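December 28, 2021

Hi Garnet,

You asked for something you could read over a cup of tea before the trustees meet, so I've kept the spreadsheet separate and this is just me telling you how the staffing campaign has gone since April. The short version is that we're further along than I thought we'd be by Christmas, apart from one thing in Clovbridge that I'll come to.

## The petition

We closed it with 865 signatures. I'd told you I would be happy with less than that, and I would have been! Most came from people who work on the wards or in the community teams, and 311 were from patients and families, who signed on the separate sheet (the one with the larger print that Harvey Morin kept asking for, quite rightly). The paper copies took ages to type up. If we do this again I'd like a bit of money set aside for data entry, because I did most of it at my kitchen table in the evenings and my wrists are still cross with me.

The wording changed once, early on. The first version asked for "safe staffing on every shift", and the community nurses in Wirnness pointed out that they don't think of their work as shifts at all, so it now says "safe staffing wherever care is given". Everyone who had already signed was written to and given the chance to take their name off. I had one reply, asking when the next meeting was.
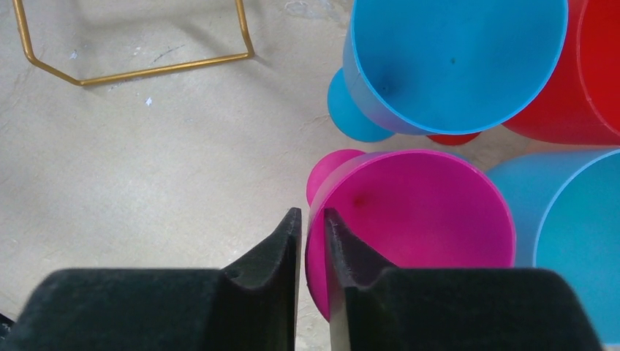 ## Training sessions

The grant paid for a run of sessions on how to talk to your councillor or MP, and we filled nearly all of them. The ones held straight after an early shift did best. The ones at lunchtime were hopeless, people arrived late with a sandwich and left early, so I've stopped offering those and moved the money over to travel costs instead — I hope that's all right, it's line four on the sheet.

We ended up with 23 nurses who have done the full course and said they're willing to speak in public. Some are naturals. A couple told me they'd rather write letters, and their letters are very good, so I've put them on letters.

Booking has all gone through Fastis, which is fine once you're in but keeps logging people out on their phones. I've reported it twice.

## Meetings with decision makers

We've had 3 proper sit-down meetings, two in Wirnness and one in Clovbridge. The Wirnness ones went well and we've been promised a written answer on night cover for the district teams. Clovbridge is the sticking point. They were polite, they took the petition, and then said that rotas were a matter for managers and they couldn't comment. I've written back asking which managers, and I'm still waiting.

## Money

We're a little under on printing and a little over on room hire. The Bergeron fund money is all spent on what it was meant for, and the receipts are in the folder with the sheet. I haven't touched the contingency.

## What I'd like from you

Could you let me know whether the travel change is OK, and whether the trustees would look at a small top-up for the spring? I'd use it for a coach, so that the Wirnness lot can come over to the Clovbridge public meeting without having to change buses. Harvey has a quote from the coach firm and will send it on to you.

All the best to everyone in the office, and ring me if anything on the sheet looks odd.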